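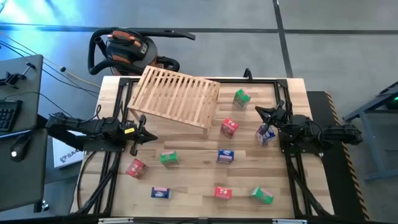

The two-arm sorting table at the Vrabec open day, Ondale

Is the Vrabec open day worth it for a small packing shop?

Posted by tapeandlabel in Workshops & Small Business

I run a small packing business out of a rented unit in Ondale. We do subscription boxes and sample packs, mostly light cartons. Vrabec has its open day in October and the flyer says there will be a live demonstration of two robot arms handling small boxes on a table. I went to a trade fair a couple of years ago and all I got to see was a video and a salesman, so I am a bit careful with my mornings now.

What I want to know is whether the demonstration is the real thing or a set routine, how close you can stand, and whether the staff will answer questions from somebody who is not going to place an order that day. I would also like to know if it is any use for printed cartons. Ours are glossy and they come in several sizes. The entry fee is $10, so money isn't the problem. It's the drive across town and losing half a day in our busy month.

If anyone went last time, please say what you saw. Parking information would help too.

millroad_pack

I went to the last one and I would go again. The demonstration was on the ground floor in the back hall. They run it in sessions of 29 minutes, with a break in between while the staff reset the table. You stand behind a tape line, close enough to see the fingers close on a box. If you are short, get there early and stand at the front.

The table has an arm mounted on each side and they face each other across it. The boxes are small cardboard ones in red, green and blue, and they start out spread all over the wood. There is a slatted wooden rack at one end. The job they were showing was getting the boxes from the table to the rack. One of the staff moved boxes around between runs when people asked, so it was not the same layout every time. I asked for one to be laid flat and they did it. Some picks went well and some had to be tried again. The staff were open about that, and I liked it better than a video.
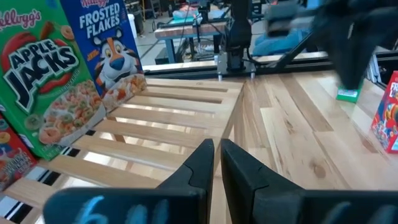
Printed cartons were my main interest as well, so I asked about them at the table. The boxes they use are cereal boxes, and at the rack there was a green Apple Jacks one standing next to a blue Frosted Flakes one, so you do get full-color printing and big lettering to judge by. The man running the session told me that glossy print can give the cameras trouble under strong overhead light, and that they would want samples of our cartons before saying anything definite. He also said a change of carton size means new trials. He did not try to sell me anything. I left my email and got a reply with a short list of things to send, which was carton sizes, weights, and how many different designs we run in a month.

For figures, I was told to think of 600 packs a day as the point where it starts to make sense to talk. We were well under that. You may not be. I still got something out of it, as I changed how we lay out our own packing bench afterward. We had been reaching across each other for years.

Bring two or three of your own cartons in a bag. They won't run them on the table that day, but they will look at them and tell you what they think of the finish.

Parking is behind the Brandeo building next door. Do not use the front lot, it is for deliveries and they do ask you to move.

jiso_user_north

Its ok. Crowded after lunch, go at 9. Coffee was free when I was there but there was no food. If all you want is carton handling you could look at the Jiso machine too, we rent one, no arms on it, just a belt and a pusher. Does one size only though so maybe not for you

ondale_bench

I agree with most of what millroad_pack wrote, but check the fee. It was $10 at the door when I went and that covered the demonstration hall only. The afternoon class on planning a robot cell was separate, at $219, and you had to book it ahead by email. I took the class. It was useful if you have a floor plan with you and less so if you don't. Half of it was on guarding and floor space, and we spent a long time on where the cables go.

On your question about staff, they will talk to anybody. The best time is during the reset, when the arms are stopped and the crowd has gone to look at the other rooms. Write your questions down first. I forgot to ask about service visits and had to call them the week after.

Side door on the left if you need the ramp.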